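Talk notes: What a Choir Learns in the Dark Months
Kelemen Community Singing Evening, August 20, 2020
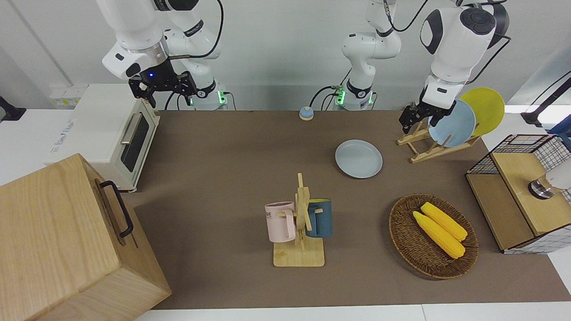
Hi everybody, I'm Murray Dhillon, and I run the Fostel choir. (Wait for people to sit. Check the mic.)

Start with the December story. Our first winter concert, 38 singers on the risers and me up front with my music upside down. I gave the downbeat and got three different first notes. We stopped, I turned around, said hello to the audience again, and we started over. People still bring it up at the grocery store!

So what went wrong? We'd rehearsed all the hard parts and never once rehearsed the beginning. Now we do two starts of every song, every week, even the ones we know cold. Breathe together, come in together, stop. Do it again. It's boring and it works.

(Sing the opening hum here. Get the room to hum it back. If they're shy, do the low note only.)

Next bit – breathing. Everyone wants to talk about high notes and I always want to talk about air. Nuanchan Luangrath, our alto section lead, taught me the hissing thing: breathe in for four, hiss out slow, see how long you last. Try it now. Don't compete with your neighbor. (They will compete.)

Long phrases: stagger your breaths. Sneak one in the middle of a vowel, never between words where everybody else wants to go. Come back in softer than you left. I spent my whole first year breathing in exactly the same spot as the guy next to me and we left a hole you could drive a truck through.

Blend. If you can't hear the person beside you, you're too loud. If you can't hear yourself, sing a bit more. Play the Zondolard recording, second verse, then our version. Skip this if we're running late.

Picking songs: our music closet has 197 titles in it and we love more than 20 of them, let's put it that way. Easy song sung well beats the big showy one every time, and I say that as a man who programmed the big showy one two winters in a row.

Reading music – you don't need it to join. Half of our basses learn by ear from practice tracks. Say this slowly, it's the question I get most.

Finish with the round. Left side starts, right side comes in on my nod. Twice through, hold the last note, watch me for the cutoff. Then questions, and sign-up sheet by the door.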